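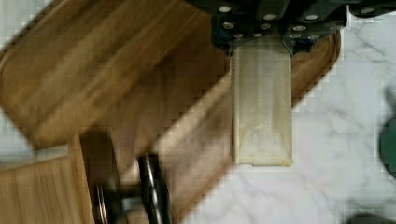

A wooden tray with rounded corners, big enough to be useful and small enough to lift.

I have come around, slowly and with a fair amount of grumbling, to the idea that a kitchen counter ought to have things on it. For years I believed the magazines. I wiped, I cleared, I carried the toaster to a cupboard and back again every morning, and I was proud of all that bare surface in the way you might be proud of a guest room where no one sleeps.

What changed my mind was my old neighbor Uthai Chantharasri, who kept the friendliest kitchen on Wattimena Street. His place was 635 square feet in all, and he had his mugs out, his jars out, his bread out, and a kettle that never once went into a cabinet. You could walk in at four in the afternoon and be eating something by five past. I used to put this down to his good nature (and he has plenty of that), but I have come to think the counter deserved some of the credit. When the snacks are in sight, people help themselves. When they are behind a door, people say they're fine, thank you, and go home hungry.

Now, I am not making a case for heaps. A heap is what I had in February, when I gave up on tidiness altogether and lost a phone bill under a bag of onions for the better part of the month. What I'm arguing for is the tray, and the box with a drawer in it, and whatever else gives a small thing a place to come back to. Put the rolls on a tray and they look like lunch. Put the same rolls straight on the counter and they look like you were interrupted.

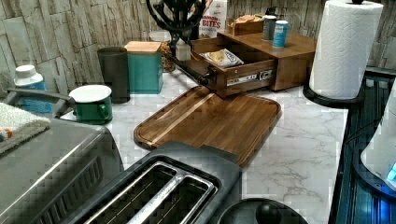 The drawer is the part I would defend longest. My friend Tamer Shboul, who likes a clean line and has told me so over many dinners, says that a box on top of a counter is only a cabinet that has lost its way. I see what he means, and I still think he's wrong. A cabinet is where you put what you might want someday. A little drawer at elbow height is for the bag of something salty you will certainly want tonight, and a wooden one has the good manners to look like furniture while it waits. Its top gives you a second shelf, too, for a couple of cans or a bit of bread, and in a short kitchen that is a real gift.

Jars I feel nearly as strongly about. I want to see how much granola I have without picking anything up. A lidded canister is fine for tea or flour, and a colored one cheers up a pale wall very nicely, but anything I eat by the handful had better be behind clear glass, or I will buy it twice. I have done this with walnuts more often than I'd like my sister to know.

Tamer's last word on the matter, over coffee, was that all this stuff has to be moved every time you wipe. Well, yes. I lift the tray, I wipe, I set the tray down again, and I usually eat a roll while I'm at it. He had two himself that evening, standing up, without having to ask me where they were.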